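3.2 The bedroom, and why small stuff ends up where it does

I went into this part of the study thinking the kitchen would be the messy one. Kitchens get all the attention in the tidying literature, and our own pilot in Simard leaned that way too. Then Anika Okafor and I started going through the bedroom notes and I changed my mind pretty fast. A bed is the biggest flat surface in most homes, so it does the job of a table, a bench and a sorting tray, often all in one Saturday morning.

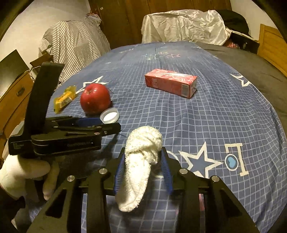 Guvasberg, August

Figure 4. Mixed items on a made bed: towel, apple, bottle cap, wrapped snack, red carton.

What I love about Figure 4 is how little the things have to do with each other. A rolled white towel belongs to the bathroom, an apple to the kitchen, and a bottle cap lying open side up on a starry duvet belongs to, well, the bin or a bottle, depending on who you ask. We logged 351 items on beds across the study and 143 of them were what we ended up calling strays - things whose usual home, according to the person living there, was in another room. Food was the category people argued about most. Ghislain Dhillon coded a wrapped snack as a stray every single time, while I let it through if the person told us they kept snacks by the bed (we settled on my version, but only after a long lunch).

Drawers gave us a different sort of headache. Our coding sheet had a box for open and a box for closed, and real drawers didn't care for either one! 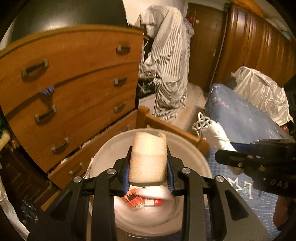
So we added a third box, for partly open, and a tick for anything poking out of a gap. A purple cloth or glove sticking out of the second drawer down now counts as stored but showing, and the clutter you can see in a bottom drawer left ajar gets its own line. Svenja Hollmann wanted bowls treated the same way, as small drawers without a front, and I've come around to her view. A big white bowl with a packet at the bottom is storage of a kind, even if whoever lives there would call it a bowl. The recoded totals for both are in Section 3.3.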